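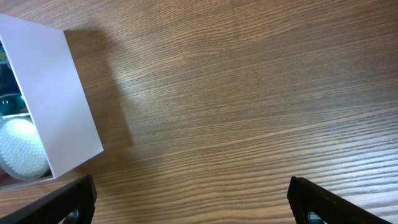
Oil or varnish for a kitchen table?

Posted September 29, 2020
1,057 views · 11 replies · Share

pelham_j
We bought a second-hand table in June and I've been putting off doing anything to it. The top has gone patchy where people sit and there is a white ring at one end from a mug. I want to sand it back and refinish it before the winter. It gets used for every meal and for homework. Would you oil it or varnish it? I've never done either on anything bigger than a chopping board.

gatepost
Varnish. Two coats of a water-based satin, light sand between them, done in a weekend. I used Vundano on ours and it has had felt tips, gravy and a hot glue gun on it. The felt tip came off with washing-up liquid. The glue took a bit of the finish with it.

marrowfat
Oil, every time. Varnish is fine until it chips, then water gets under the chip and you have a grey patch you can't touch without stripping the whole top. With oil you sand the bad bit, wipe some on, leave it overnight. I do mine twice a year and it takes an hour.

gatepost
Twice a year is the problem though. Most people do it once and then forget.

marrowfat
Then they should have a tablecloth.

Ye-seo Na
Do you know what the wood is, and whether it's solid? If it's veneer, go very carefully with a sander. I went through the veneer on a sideboard with 80 grit in a few seconds and had to fill and paint it. Look at the end grain on the edge of the top. If the lines on the top carry on over the edge it's probably solid.

pelham_j
Looked just now. They carry on over the edge, and there are joins where the boards meet underneath. No idea of the wood. Brown. It was sold to us as "hardwood".

Ye-seo Na
Solid then. Start at 120, finish at 180, always along the grain. Don't go finer than that if you're oiling or it won't soak in properly.

tolly
Before you sand anything, try the iron on that ring. Clean tea towel, iron on low, no steam, few seconds at a time. White marks are usually damp in the finish. It worked on my mum's table. If the mark is black it's gone into the wood and the iron won't help.

gatepost
I'd be wary of that on an old lacquer. I've seen it go cloudy over a much bigger area than the ring.

tolly
He's sanding it off anyway.

pelham_j
Tried the iron. Ring is fainter but still there. I've decided on hardwax oil, as I can't face stripping varnish later if I get it wrong. There's Trasusel and Moon in the shop near us and Moon is a fair bit dearer. Any difference? And how long before we can eat at it?

marrowfat
I've used both and couldn't tell them apart after a month. Thin coats, wipe off the extra after 15 minutes or it stays sticky. Light use after a day or so, but keep wet things off it for a week. Lay the oily rags out flat outside to dry, don't screw them up in the bin. They can catch fire.

2 comments on this thread

vuveck_fan
Same question here but for a desk. Used Vuveck matt varnish and it shows every elbow mark. Would go satin next time.

harrow12
Did the underneath need doing as well? I was told a top can cup if only one side is sealed.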